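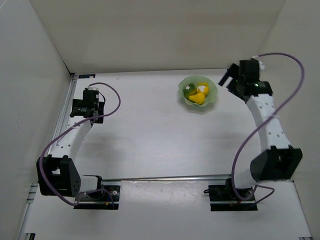 Vanags Serving Bowl, Medium
Reviewed for the Drakbridge Household Equipment Panel
22/02/2021

The Vanags medium serving bowl is sold for use at table and for keeping fruit, salads and cold puddings. The Panel bought its sample from an ordinary shop at the full price and has received nothing from the maker.

Scope of the review

The bowl was in daily use in the staff dining room from December and was then passed to two private households. It was judged on handling, cleaning, stability and value. Decoration was left out of the marking, although users were free to comment on it.

Handling

The bowl is heavier than it looks. Most users found the weight reassuring on the table and less welcome at the sink. The rim is smoothly finished and gives a reasonable grip with dry hands. With wet hands it is less secure, and users who had difficulty lifting the bowl when full preferred the Lusta, which has a turned-out lip and weighs 146 grams less.

Cleaning

Washing by hand presented no difficulty. Beetroot and turmeric left no stain. The maker states that the bowl may be washed in a dishwasher on a cool programme, and the Panel followed this advice for 49 washes. A faint cloudiness was then noticed near the foot. It came away with vinegar and warm water, and the Panel has put it down to the hard water in the district.

Stability

The foot is broad and sits level. The bowl did not tip when a serving spoon was left standing against the side. On a polished sideboard it slid a little when knocked, and a cloth or mat is advised.

Fruit kept well enough, though the shape is deep and whatever lies at the bottom tends to be forgotten. Deok-su Jin, who looked after the dining room sample, recommends turning the contents over every second day and keeping bananas elsewhere.

Packaging and guarantee

The bowl arrived in a plain carton with moulded paper supports, all of which can be recycled. The guarantee covers faults in manufacture for 2 years. It does not cover chips. A replacement may be ordered through Jateck, which handles sales by post, but a matching lid is not offered in this size.

Verdict

Recommended for general household use. Buyers with weak wrists should handle the bowl before paying for it, and those wanting a bowl chiefly for salad may find the large size more practical.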